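3. Evaluation of the Tralow kit

3.1 What is in the box

The Tralow tabletop kit is sold to laboratories that would like a pair of robot arms on a bench by lunchtime. It arrives with two arms, their controllers, a gripper for each arm, and a manual that devotes five pages to unpacking and a single paragraph to calibration. We bought ours at list price in September and asked the vendor for no favors, apart from a second copy of the paragraph.

Two other products served as points of comparison. The Druvilard planner is a software service billed by the month, which we ran on the same hardware. The Polák controller is an older package that our group has used for years and complains about fluently. All three were given the same chores on the same brown-covered table: crumpled cloths in a plastic bin, a small white square object lying between them, and a tube rack set at whatever angle it happened to land. The product literature favors rigid blocks in primary colors, and we felt the kit had seen enough of those.

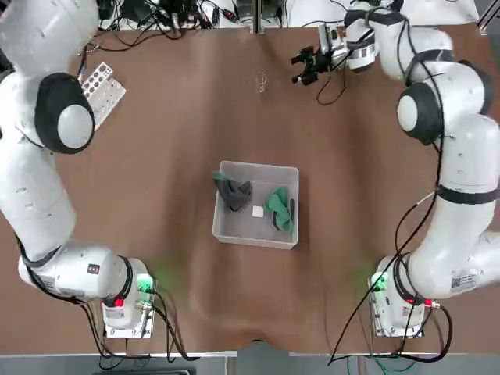
3.2 Trials and scoring

We ran 129 trials, of which 70 used the stock Tralow software and the rest were divided between the other two packages. A trial began when the operator released the start button and ended when the arm reported that it was finished. The arm's opinion of its own work was recorded separately from ours. The two did not always agree, and the arm was the more generous grader.

Operators were allowed 3 interventions per trial, after which the trial was scored as a failure. Moving a cloth with a finger counted as an intervention. So did restarting the software, and so did the practice, reported by one tester, of lifting the table cover slightly to encourage things along. Between trials the bin went back to the middle of the table, and the rack and scissors stayed toward the back, where a careless path would have to deal with them.

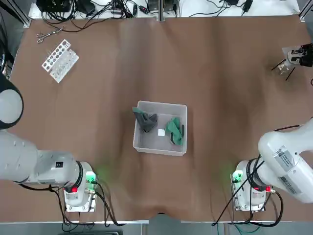 Reading time for this section: 5 minutes

3.3 Findings

The stock software is good at reaching. It plans quickly, moves smoothly, and stops where it said it would stop. Its trouble starts with cloth. The brochure describes grasping as "material agnostic," and we can confirm that the kit treated all materials alike, including several it was not holding. Druvilard did better on cloth, mainly by trying again without being asked, and worse on anything clear. Polák was the slowest of the three and the only one whose error messages named the part at fault.

Clear containers deserve a word of their own. A transparent wall gives the depth sensor very little to work with, and the stock software tended to place the container slightly behind its true position. We therefore added a smaller clear container as a separate target, with a flat disc inside. The approach from above (Figure 3) was more reliable than any approach from the side, and we used it for the remaining trials with all three packages.

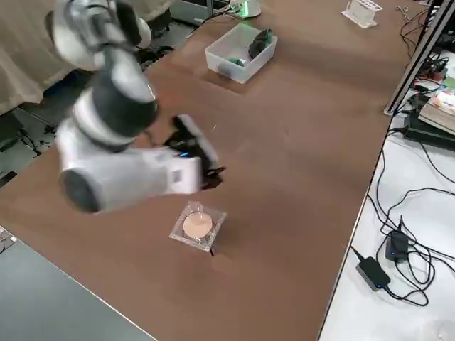

Figure 3. Gripper above the small clear container; the translucent bin is farther back on the table.

We also report setup time, a number the vendor prefers to discuss in adjectives. The arms were moving on the first afternoon, as promised. Moving to the correct place took until the second week, most of it spent on the calibration paragraph. The Arenthorpe support desk, which handles the kit under contract, answered every message politely and attached the same paragraph to each reply. A revised manual is expected, and we will repeat the calibration with it before running the two-arm tasks in Section 4.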